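How to oil a light wooden table top

At Ullilby we have many wooden tables, and each December I give them new oil. The work is easy, but you must be patient. You need fine sandpaper, a hard wax oil for furniture and 4 cotton cloths.

First clean the top with warm water and a little dish soap. Do not pour the water on the wood – use a damp cloth and dry the surface at once. Let the table stand overnight.

Next day, sand by hand along the grain with 300 grit paper. Press lightly. If you sand across the grain, you will see the lines later, when the oil is on. Remove all dust with a dry cloth.

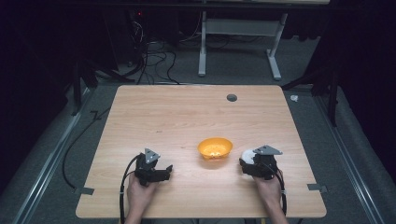
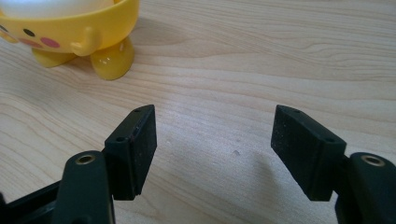 Now stir the oil well and put a small amount on a cloth. Spread it thinly and begin at the edge which is farthest from you. After 30 minutes, wipe away everything that the wood did not drink. A sticky table has almost always too much oil on it.

Wait one day and repeat with a second thin coat. The edges and the end grain take more oil, so look at them twice. For a pale wood, try the oil on the underside first – some oils make it quite yellow.

Used cloths can catch fire by themselves. Put them in water, then dry them flat outside before you throw them away.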